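Notebook - play kitchen refurb, unit 2 (Dollville)
July, started 9:40

Carried on with the counter. Unit 1 went back to the Nikolovski room last week with the old top still on it, so whatever I settle on for this one will have to be copied there later.

Counter surface. Two coats of Jelura clear wax oil, 12 hours between coats, light rub with a gray pad after the first. The orange and tan stripes came up darker than on the test offcut. Shu-fen prefers it. I would have stopped at one coat, but the second does close the grain better and a damp towel no longer leaves a mark after 5 minutes. Left a towel on the offcut for 70 minutes as well: faint ring, gone by lunch.

Clear guard. Refitted along the front with the original fasteners. The left return was pulling away from the side, so I slotted the hole by a hair and put a washer behind it. It now sits flush. Do not overtighten - the old guard has a crack starting at exactly that screw. Wipe with water and microfiber only. Someone used glass spray on the old one and it has gone cloudy in a band at child height.

Back wall. Planks left as they were. The gray streaks are in the finish and do not wash off, which I established by wasting half an hour on them. One board had a loose pin at the bottom, pushed back in and glued.

Accessories. The rule for the counter is that everything has to survive the hot wash or be cheap to replace. Steel bowl stays. It has no seams and the rolled rim is comfortable to hold. The slotted spatula also stays, short handle and all; the hole near the end of the handle means it can go on a hook if we ever fit a rail. Blue towel stays on the right, folded to a rough square at the front. 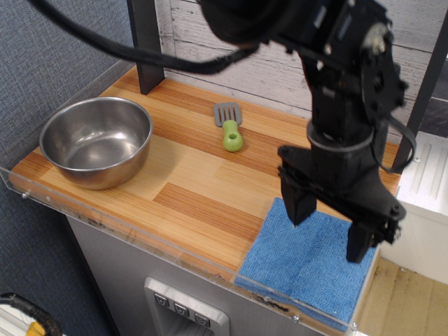
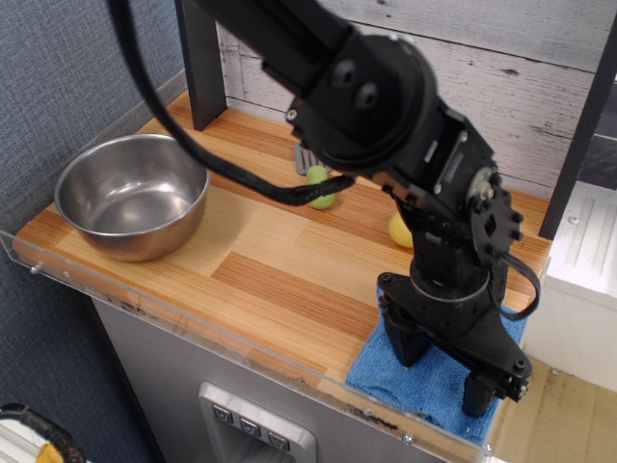

Counter of unit 2: bowl on the left, folded blue towel on the right.

Towel notes. Folded in four it is thick enough to slump, and if it is put down too near the guard the front part slides over the edge of the counter. Folded in three it lies flatter but covers more of the counter than I want. Staying with four, set back a little. Washed at 300 g per load with no softener, since softener ruins the pile. Shu-fen has asked for a second one in the same blue so they can be swapped.

Small food. The pale green ball rolls, as expected. The counter is not level: it runs down toward the back by a small amount, so at least things end up against the planks and not on the floor. Shimmed the rear feet with one thickness of card and the ball now stays where it is put, most of the time. Proper shims to be cut from the Kollico sheet. The yellow piece is fine either way.

Front panel. Stainless wiped down along the grain. The three buttons with the triangles all press and return. The middle one felt gritty, so I blew it out from the front. Did not take the panel off.

Open items
- rear shims, cut and glue
- second towel, same blue
- check the wax again after a week of use
- new guard for unit 1, order with the next Kollico delivery
- ask Shu-fen Pan whether she wants hooks. If yes, fix to the posts and leave the planks alone.

Stopped 4:15. Lid back on the oil, rags laid out flat on the outside step to dry.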